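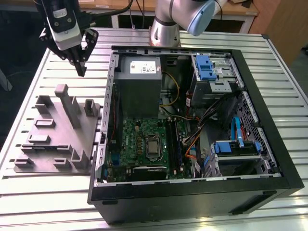 **Computer repair mornings start up again at Gravthorpe library**

The free computer repair mornings are back at Gravthorpe library from November, upstairs in the old reading room, doors at 10 a.m. Same deal as last winter – bring a desktop, a power lead if you have one, and whatever you know about what went wrong. Monitors not needed. Laptops only if there's a gap, and there probably won't be.

Philomena Asamoah is running it again. She fixed up office machines for a living until she retired, and she would like people to stop throwing out towers over a dead power supply or one bad stick of memory.

"Most of what gets carried in is dust or a cable that's worked loose," she said. "You take the side off, lay it down flat, and half the time you can see it from where you're standing."

Last winter the group took in 62 machines. The ones that went home working had mostly small jobs done – new fans, a swapped drive, fresh paste under the cooler. The rest were stripped for parts with the owners' okay. Power supplies, drive cages, memory and graphics cards go into labeled tubs, and anybody can ask for a part to keep an older machine going. No charge for those either.

Old towers especially welcome. Asamoah says they're the easiest to learn on, plenty of room for your hands and a side panel that comes right off. Owners are expected to stay and do at least some of the work themselves. Screwdrivers provided.

The group is also collecting for Tisia, the scheme that passes refurbished desktops to families and students in town. Tisia wants complete towers that power on, any make. It has a grant of 2000 dollars this year toward new solid state drives, and the old hard drives come out before anything is handed over. Owners can take their old drive home or have it wiped on the spot. Wiping a large one can take all morning, so come early if thats what you want.

A few things they can't take: tube monitors, printers, anything with a swollen battery. Those go to the county drop-off on Kultodberg Road, which takes electronics year round. The drop-off logged 3343 pounds of computer gear last year and 3683 the year before. Asamoah would like to see it go down again.

Back up your files first if the machine still starts. The group is careful but won't promise anything about data, and there is a form to sign at the door saying so.

Helpers wanted too. No experience needed for the sorting table, some experience needed for the benches. Ask at the front desk, or just turn up a half hour before opening. Pavlović Hardware on the square is giving thermal paste, cable ties and two more anti-static mats, so there should be less waiting around for a mat than their was last time.

Parking behind the building is free until noon. The elevator is working again – use the side entrance if you're carrying something heavy and ring the bell. Tea and coffee in the hall, but please keep drinks off the benches.

Booking isn't required. Machines are seen in the order they arrive, last one accepted at 12:30.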